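I told myself I would go to bed straight after the screening and write this in the morning, but I know what I'm like, and by breakfast I'd only remember the ending and the argument in the parking lot. So, tea, lamp, notebook, and we'll see how far I get.

The Golob was nearly full, which made me so happy I could have hugged the girl tearing tickets. I had expected a dozen of us rattling around in there, since a two-hour picture about a ferry crossing, with subtitles, is not what this town usually turns out for in July. But there they all were, fanning themselves with the programs because the air conditioning had given up again. I got my usual seat on the left aisle, with the bad spring.

The film is called Tramance, and it's a first feature, and you can tell that in good ways and in a few awkward ones. The whole thing takes place on a boat, the Foler, going back and forth between an island and a mainland that are each sure the other one is to blame for everything. Two sisters run the snack counter. The older one hasn't set foot on the island side in years, she simply stays aboard while the boat is tied up, and for a long while the film doesn't say why. I loved that. I love a movie that lets you sit and wonder and trusts you not to get up and leave. There's a stretch where she just counts change and wipes down the coffee machine while the passengers file off behind her, and I don't think I blinked.

I was less sure about the middle. A wedding party comes on board, and suddenly everybody is shouting and there's an accordion, and I thought oh dear, I have seen this boat before. It's funny, mind you, and the people around me laughed a lot (I did too, at the business with the cake). But it felt as if somebody had told the director that an audience needs cheering up every forty minutes. The quiet parts were already cheering me up! I'd have taken another half hour of the coffee machine.

Then came the night crossing, and all was forgiven. It's very nearly all dark, with only the deck lights and the two faces, and the sisters finally talk about their father's house, what was sold and who signed for it. No music at all. The younger one keeps starting a sentence and then going back to the beginning of it, the way people do when they've rehearsed something too often in the shower. I cried, of course. I'd left my tissues in the car, of course, and had to use the program.

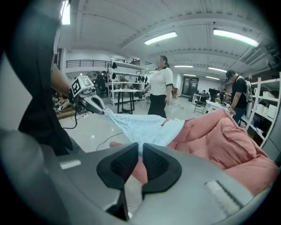
The discussion afterward ran long, and I'm glad I stayed, even with my back complaining. It turned mostly on what country the film belongs to, because the credits list money from so many places that the festival catalog just leaves the line blank. One man thought that was a gimmick. A woman in the front row thought it was the whole point, and said so at some length, and I was with her until she started explaining the accordion. My own feeling, which I did not stand up and share, is that it belongs to the boat. I tried that out on the people walking to their cars and got one nod and one groan, and then we stood there on the warm asphalt going at it for ages like a bunch of college kids.

Tomorrow it's the Rurkimer shorts, 13 of them in one sitting, heaven help me. I bought the ticket back when I was feeling strong. I may bring a cushion. I'll certainly bring a sandwich, because the popcorn tonight tasted of the bag, and I'll move the tissues from the car to my purse before I do anything else.

I want to see Tramance again before it goes, too. There's a second showing at 9:30 in the morning, an odd hour for a movie that sad, but I'd like to watch the older sister's hands in that first long scene now that I know what she's holding back. I have a suspicion that it's all there from the start and I was too busy looking out the windows at the water.

Tea's cold. The cat has settled on the page I was about to turn to, so I'll stop on this one and go up.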